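Skusescombe towel set — recording rules

The set holds 2,131 episodes of cloth put into or taken out of a clear bin. These rules apply to every new recording.

Keep both towels on the table before the start. One may already be inside the bin. Do not fold them first — a crumpled start is wanted. Write the start state in the log. 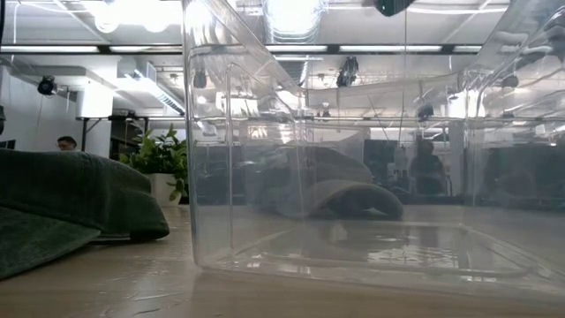

Noreen McGrath asked that an episode be rejected when the log and the first image do not agree, even if the task went well. We accepted this in version 2.

Faces must be blurred before release, also those seen through plastic. Send corrections to Brendan Mulligan.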